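An afternoon at the Grandusmont open house

I almost didn't write this one up. I've been putting off the family estrangement post I promised you all, and a report on somebody else's healing center felt like a way of dodging it. Maybe it is. But a few of you wrote to ask if I'd ever been to Grandusmont, because the ads are all over the support groups right now, so I went to their open house and took notes.

For those who don't know it, Grandusmont calls itself a recovery residence for adults who grew up in abusive homes. It sits at the end of a long gravel road past the Quiroga orchard, and the sign is small enough that I drove by it and had to turn around in somebody's driveway. I was already in a mood by the time I parked. I mention it so you can weigh the rest of this accordingly.

The tour starts in what used to be the dining hall. We got name stickers, a cup of weak mint tea and a folder. The folder is mostly about the Wisoreck Method, a program of 18 sessions that everyone who stays there goes through in the same order. I asked who developed it and was told it "came out of lived experience." Fine. So did this blog. I'd still like to know whether anyone on the staff is licensed, and I had to ask that one three times, in three different rooms, before I got the answer, and the answer was two of them. They're there part of the week.
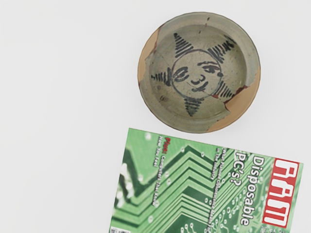
I want to be fair about this. I've sat in offices with licensed people who told me to write my mother a letter of forgiveness on my second visit, so a framed certificate on the wall doesn't settle much for me. But if you're going to take people who were scapegoated their whole childhood and put them in a circle and ask them to talk about it, somebody in that building should know what to do when one of them stops being able to breathe. I asked about that too. They have a quiet room. It has a beanbag and a lamp.

The sample session was the part I'd been dreading. It was session four, "Setting Down the Role," and about half of the visitors stayed for it. You're asked to name the part you were given in your family (the problem, the liar, the sensitive one) and say it out loud, and the group says back, "That was never your name." I rolled my eyes when it was explained. Then the woman next to me did it and I had to look at the floor for a while. So I don't know. A thing can be hokey and still get to you. I also know how good I am at feeling something strong in a room full of strangers and driving home exactly the same, and I've paid for enough weekends to be careful about mistaking one for the other.

What bothered me more was a line the leader used at the end, that "healing is a choice we make every morning." I've heard that sentence in a lot of places. To somebody raised to believe everything was their fault, it's one more thing to get wrong before breakfast. 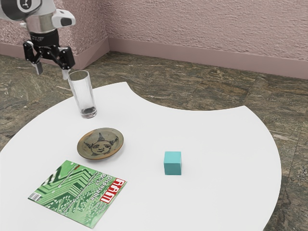
A glass near the back edge of the table, with the gripper open just above its rim.

After that came the grounds, which are lovely, and I have nothing snarky to say about them. There's a pond and a walking path and a long bench under some maples where I could have stayed until dark. The bedrooms are plain and clean. They sleep two to a room, and when I asked whether a person could pay extra to be alone, the guide said sharing was "part of the work." I have not slept well near another person since I was nine years old. That would be the end of it for me right there.

Then money. The full residence is six weeks, and the price is not in the folder. You have to book a call. The only number I could get in writing was $352 for the intake assessment, nonrefundable, which gets you a long questionnaire and a talk with somebody from admissions. I asked what percentage of people who do the assessment are told the program isn't right for them. The guide said she'd have to check. I left my email address and have heard nothing so far, though I've had two messages inviting me to reserve a spot for September.

I asked about aftercare as well, since coming home is where it always fell apart for me. You go off somewhere and get brave, and then the phone rings and it's your sister wanting to know why you're being so cold. Grandusmont hands its graduates over to an online group run through Stemetti, a subscription app. The first two months are included. I've since looked at the app, and the group seems to be mostly people posting sunrise pictures at each other. That may be what some folks need. I'd want a real person I could call. 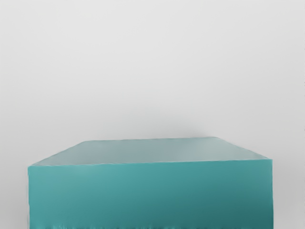
The teal block on its pale gray backdrop.

I talked to a man by the cars on my way out who had done the whole residence and come back to help park visitors. He said it saved his life, and he said it plainly, without any of the language from the folder. I believe him. I also asked if he knew people it hadn't helped, and he thought about it and said yes, a few, and that they don't come back for the open house.

If you're considering it, my advice is to get the full price in writing before you pay for the intake, ask which days the licensed staff are in the building, and ask what happens if you need to leave early. I forgot to ask that last one and I'm annoyed with myself. If any of you have stayed there, good or bad, the comments are open and you can use a made-up name like always.

The estrangement post is next. I have around half of it written.

Posted 21/08/2024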